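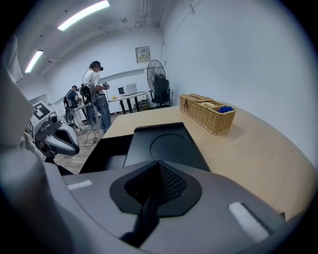 Dzintra Org wrote in after the last issue to say the bread swap should go back to mornings, because by 2 the good loaves are gone and what's left is whatever got squashed under the rye. Fair point. A few of you said the same at the door, less politely.

3 min read

So. Bread swap moves to 9 in the morning starting April. Same place, the back hall at Wudarora, use the side entrance on the alley, the front one sticks. Doors open when whoever has the key gets there.

How it works for new people: bring a loaf, take a loaf. Bring two, take two. Halves are fine if they're wrapped. Rolls count, six to a loaf, we argued over this for most of last winter and I am not reopening it. Banana bread is cake. Cake goes on the cake table.

Labels please!! Flour, nuts, seeds, dairy, egg. Last time there was a very nice looking braid with no label at all and it sat there the whole time, nobody with an allergy in the house wanted to risk it. Masking tape and a pen will do.

Starter. We have plenty again. The Velterer starter (the one that came with the big crock) is going strong, feed it equal parts and keep it out of the sun. The Delaunay one is slower and more sour and I like it better but it did go gray on top over the holidays and had to be brought back from a spoonful. Bring your own jar with a lid. Not a yogurt cup. Foil is not a lid.

Flour order: the group order came to over 135 pounds last time, a record for us I think. Plirkora will deliver again if we hit the minimum. Put your name on the sheet by the coat hooks, say white, whole wheat or rye, and how much. Pay when you pick up. If you ordered in the fall and still havent collected, your bag is on the bottom shelf and it is in the way.

Somebody asked about oven temps for a covered pot. Hot as yours will go, lid on for the first half, lid off till it's darker than you think it should be. Let it cool before you cut. I know. Wait anyway.

Also missing: one long bread knife, black handle, and the good cooling rack. Went home with someone by mistake, Im sure. Leave them in the hall kitchen, no questions.

Next swap we'd like to try 3 tables, one for sourdough, one for everything else, one for cake and jam. Jam people, we need more of you, it was all plum.

Crusts and stale ends go in the bin marked crumbs. Not the compost, the rats found it.

Recent items
Why is my rye so gummy
Plum jam, again
Cleaning out the hall freezer
Starter care when you're away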